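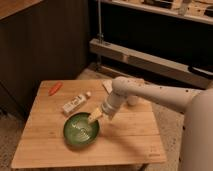 ## Tips for trying out grippers on the washing-up

These notes are for people who have a small arm at home or in the workshop and want to compare grippers with a kitchen job. I have used one bowl and one sponge for most of my tests, and I learnt more from them than from stacking blocks. Khoa Dương asked me to write the tips down, so they are in the order I would read them myself.

### Before you start

- **Choose a bowl with a shiny inside.** The green one is good for this work. Streaks of soap show on the glaze, and you can compare where the sponge has passed and where it has not.
- **Use a pale sponge.** When the fingers squeeze it too much you see the fold at once. A dark sponge hides it.
- **Lay the soap bottle down.** A standing bottle is the first thing the elbow will knock over, mostly on the way back.
- **Protect the table.** Bare planks are nice to look at, but water goes in the seams. Wipe after each run, or put an old tray under the bowl.

### Holding the sponge

1. Cut the sponge a little wider than the open fingers. If it is exactly the same width, it turns when it touches the rim.
2. Close slowly until the sponge stops moving, then stop. More force only presses the water out before you arrive at the bowl.
3. Let the sponge stick out well below the finger tips. Hard tips on glaze make a terrible noise and leave grey lines. Toothpaste on a damp cloth took these off for me.

### Which gripper for which part

I compared two grippers, both on the same arm and with the same path.

| | Joster, flat fingers | Drodska, soft fingers |
|---|---|---|
| Flat bottom of bowl | good | good |
| Rim | sponge turns sometimes | good |
| Dried rice | good | too weak |
| Cleaning afterwards | easy | slow, soap stays in the ribs |

For the rim I prefer the soft fingers. For everything else I stay with the flat ones – they are simple to rinse, and a strip of bicycle tube on each finger helps with the turning. Ánh Cao glues the strips. I use two elastic bands, so I can change them.

### Speed and path

My Eltton controller takes speed as a percentage. At 100 the bowl walks across the table. At 80 it stays in place if there is a damp cloth under it. For the rim, go slower again and come from the outside towards the middle, so the bowl is not pushed away from the arm.

Give each gripper the same number of strokes. I did 300 with each, over several evenings, and changed the sponge halfway for both.

### Where to put the camera

Put it on the side of the table and a little high. From directly above, the wrist covers the place where the sponge touches, and this is the place you want to see. Rizwan Sivakumar has his on the wrist and is happy with it, but he must dry the lens often.

### Still to try

Phúc Hồ says a round brush is better than a sponge for deep bowls. I will test it in September, when I have the second set of fingers back.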